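The grip that closed too late

At Gorkomero, the trouble first showed up in the shirts. The company trains household robots to fold laundry, using recordings people make with hand-held grippers in ordinary homes. By February it had 2,728 of them. The robot arm in its Vallejo lab had learned to find a collar and lift it, but it kept closing its fingers a moment too late and pinching air.

Engineers blamed the arm and changed a motor. The misses went on. On the seventh attempt one Thursday, the arm missed a sleeve, kept moving and drove its wrist into the table hard enough to trip the emergency stop. No one was hurt, but testing was halted for 6 days.

The fault lay in the recordings. A garment is often handled with two grippers, and each one keeps its own clock. A software update from Stoltden, the supplier, had let those clocks drift apart. In the worst files the gap was 103 milliseconds – enough for a hand to close on a corner of cloth before the data said it had.

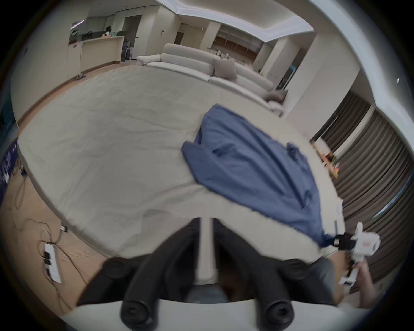

What changed afterward

Gorkomero pulled every recording made after the update and now checks both clocks before a session starts. A second team in Andport reviews the files before they are used for training.

The arm has changed too. It now stops if its fingers close and feel nothing between them, and it moves at half speed near the table. Folding a shirt takes longer than it did in January. The company says the old speed will come back once the replacement recordings are finished – it has not set a date.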